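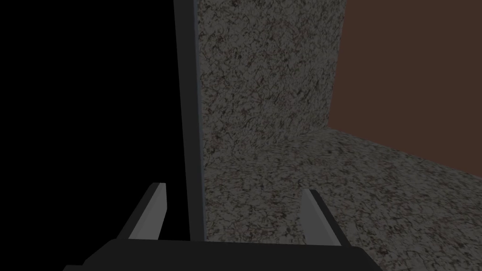
ホーム > 活動報告 > 視察・訪問記録

Dinbridge研究所 訪問報告

2018年2月22日、当協会の技術調査部会は、Dinbridge研究所のロボット学習研究室を訪問した。同研究室では、家庭内作業を対象とする移動型双腕ロボットの動作計画手法「Pelik」の研究が進められている。当日は主任研究員のFeven Sisay氏より概要説明を受けた後、シミュレーション環境での実演を見学した。

1. 研究の概要

Pelikは、手先の視点から得た画像と、胴体側の視点から得た画像とを併用し、接近動作の可否を判定する手法である。従来の手先画像のみによる方式では、開いた指の間に板状の部材が入り込む配置において、奥行きの推定が不安定になりやすいとされていた。同研究室は、胴体側の視点で室内の家具配置を補うことにより、この問題の軽減を図っている。

評価には、住宅の室内を模した仮想環境Brollonが用いられている。試行回数は1,771回であり、そのうち200回は学習に使用していない間取りで実施された。Sisay氏によれば、未知の間取りにおいても接触の発生は従来方式より少なかったものの、暗い領域が画像の広い範囲を占める場合には、判定を保留する例が多く残るとのことである。

2. 実演の見学

実演では、居間に相当する仮想の部屋において、ロボット自身の視点映像を確認した。両腕の間にテレビとその台が位置し、開いた戸口の先には隣室が見える。視点が大きく傾いた状態であり、壁や床の向きを画像からどのように推定するかについて、参加者から質問が相次いだ。
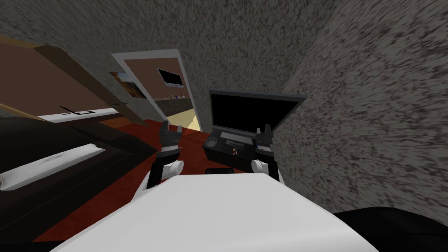 3. 質疑応答

実機への移行時期に関する質問に対し、Lammers社製の双腕機を用いた検証を準備中であるとの回答があった。移行に先立ち、2種類の照明条件で追加試行を行う予定という。また、判定に要する計算時間の短縮が当面の課題として挙げられた。

4. 所見

判定を保留した事例を除外せず集計している点は、当部会の評価指標の検討においても参考となる。説明資料は部会員専用の資料室に収録した。

前の記事 | 一覧へ戻る | 次の記事

当サイトでは、利便性向上のためCookieを使用しています。閲覧を続けることにより、Cookieの使用に同意したものとみなします。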